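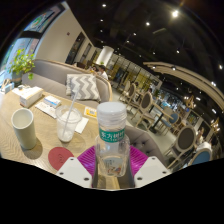

Selling a 125 privately with finance still on it?

Posted by Maham Yousafzai

I want to sell my Treltent 125 and move up to something bigger now I've passed my full test. The problem is I still owe 700 on it. It was bought on a finance deal from Prurard Motorcycles and I pay it off monthly.

A man who came to see it in January offered me a fair price and wants to pay cash. He says he'll hand me the money and I can clear the loan afterwards. Prurard have offered to take it in part exchange, but their figure is 500 less than his, so I'd much sooner sell it myself.

Am I allowed to sell it before the loan is cleared? And does having the V5C in my name make any difference? The bike is taxed and has a fresh MOT.

junction_nine

Just sell it. You've got the logbook so it's yours. My brother did it with a scooter and heard nothing. Pay the loan off when you get the cash, job done.

Take the top box off first though, you'll get more for it separately.

Junaid Farooqui

Please don't go by the answer above. The V5C shows the registered keeper, and it says on the front that it is not proof of ownership. If your agreement is hire purchase or a conditional sale, the finance company owns the bike until the last payment has gone through, and you can't sell it without their say-so. If it's a plain personal loan in your name, the bike is yours and you can sell it when you like. Look at the top of the agreement, it will say which kind you have.

Assuming it's hire purchase, this is how I did mine last year on a Pandik 250:

Ring the finance company (the lender, not the dealer) and ask for a settlement figure in writing. It will have a date it's good until. Mine came out a bit different from what the app said I owed, so don't rely on the 700.

Tell the buyer there is finance on it. He'll find out anyway if he runs a check, and it looks bad if he hears it that way.

Then either pay it off from savings before he collects, or have him pay the lender directly with your agreement number while you're both on the phone to them. He pays you the rest. I had to borrow 180 from my dad to clear mine first, and it was worth it for the lack of fuss.

Ask for a letter or email confirming it's settled and give the buyer a copy. The finance marker can take several days to drop off the checks, so he may want to see that letter before he hands anything over.

After that it's a normal sale. Write out two receipts with the reg, frame number, mileage and price, both sign both. Do the change of keeper online while he's stood there and give him the green slip. Your tax stops and you get any full months back. He has to tax it himself before he rides off — a lot of people forget that one.

Don't forget to ring your insurer as well. Mine charged a cancellation fee, but moving the policy over to the new bike was cheaper.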